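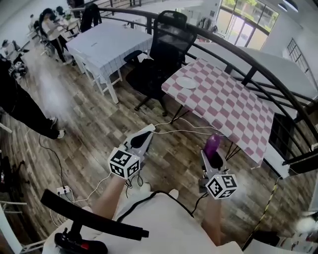

The work at Vernik begins with setting a table. A person puts a grip device on each hand, picks up a thing, puts it down, and does it again. In one shift this makes 200 recordings, and from these the robots of the firm learn how to hold household things.

The woman who leads the shift came from Trarport, where she packed orders for nine years until the packing line became automatic. "I was angry with machines then," she says. "Now I teach them. My mother finds this very strange."

I asked her what has changed for the people. She thinks for some time before she answers. "At Trarport my head was free and my back was tired. Now it is the opposite. You must think of how your hand goes to a cup, and a hand does not like to be watched."

The team has 20 people, and most of them learned the work in two weeks. The first days are slow. "Everybody moves like an old man," says a younger colleague, who worked before in a hotel kitchen in Sterkumitz. "Then you forget the grippers – and that is when the recordings become good."

Not everything is settled. The pay is better than in packing, but the contracts run only until December. The wrists also suffer, and after a complaint the breaks were made longer. The colleague would like to see once a robot which uses his movements. The first ones go to a care home in Somogyi, and he has asked if he can come along.

"They said maybe," he says. "I have asked again."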